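Notes from the June get-together of the Vitby Street Tenants' Group

Okay, I said I'd do the notes this time and I did, so please be kind. I was writing on the back of a pizza flyer for the first part, and if I got your point wrong just email me and I'll fix it before the next one.

We got going at 7:10 pm, a bit behind because the front door buzzer still isn't working and I kept running down to let people in (more on that buzzer in a minute!). Angharad Kemeys ran the meeting. Ramil Pascual kept an eye on the time, which he is much better at than I am.

Last month's notes

Everybody was fine with them except for one fix. I wrote that the laundry room price hike was "approved," and it was only "announced." Big difference, sorry. Changed.

The buzzer

So the company that put the buzzer in, Jutow, sent someone in May who looked at the panel and said it needed a part. Then we heard nothing. Angharad called twice and got a case number the second time, and she's going to read that number to them every week until someone shows up. Mrs. Ortega in 2B asked if we could prop the door open in the meantime and the answer from pretty much the whole room was no, please, after what happened with the packages last winter. For now, put your phone number on your delivery orders and come down yourself. The management office says visitors can also use the side door before 5 pm, though I tried it and it was locked, so I'll ask again.

Laundry room

This took up most of the night. The wash goes up to $2.75 in the fall, and the second dryer on the left has been eating money. Several of you have written down dates and amounts, which is great, keep doing that! Ramil is collecting them on one sheet and he'll send the whole thing to the office along with our letter. We went back and forth on the letter for a while. Some people wanted it friendly and some people wanted it, well, less friendly. We landed on friendly with a deadline. Angharad read her draft out loud and we took out the word "outrageous" and left the rest alone.

Somebody also brought up the hours. The sign says closed at 10 and a few people on late shifts would love it open until midnight. The folks who live right above it would not love that. We didn't settle it. I'm going to put a sheet on the corkboard by the mailboxes so the second-floor people can say what they think, and we'll take it up again next time.

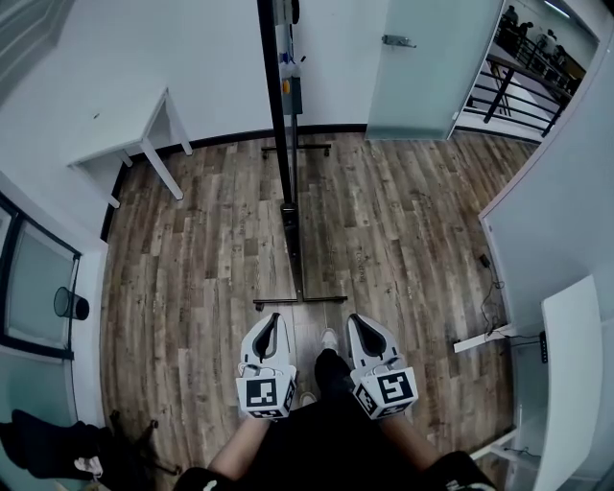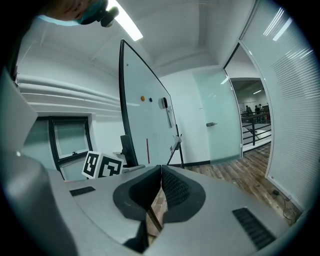 Wood floor in both pictures, ceiling light in the second.

Courtyard

Happier subject! The tomatoes are in, and Tana, the garden shop over by the bus stop, gave us a discount on the soil when Angharad told them what it was for. We have $111 left in the garden envelope. I wanted to spend it on a second bench and Ramil wanted a longer hose, and we took a vote and the hose won by a lot. Fine. I'm over it. (The current hose really doesn't reach the back beds, I admit it.)

Watering sign-up is on the corkboard too. If you're going out of town, please cross yourself off and find a swap, don't just vanish, because in last year's heat wave we lost all the basil that way.

Bikes

There are bikes in the hallway rack with flat tires and a thick coat of dust, and new people on the third floor have nowhere to put theirs. We agreed to hang a paper tag on every bike. If it's yours, take the tag off. Tags still there at the end of July mean we ask the office to move the bike to storage. It won't be thrown out. I said I'd make the tags, so if anyone has string I could use some.

Summer potluck

We're doing it in the courtyard again. Coutinho Bakery said yes to rolls, same as last year, and we need to pick them up ourselves. We have plenty of people down for dessert and almost no one for anything else, so if you were going to bring brownies, could you maybe think about a salad? Ramil has the big cooler. We still need folding chairs and one more table.

Who's doing what

Angharad: call Jutow, finish the letter
Ramil: dryer list, buy hose, cooler
Me: corkboard sheets, bike tags, ask about the side door
Anyone: chairs, a table, salad

We wrapped up at 8:40 and a few of us stayed behind to stack chairs. Someone left a green umbrella and it's at my place, so knock if it's yours. Next meeting is in July at the same time, and I'll post the day by the mailboxes once Angharad knows her work schedule.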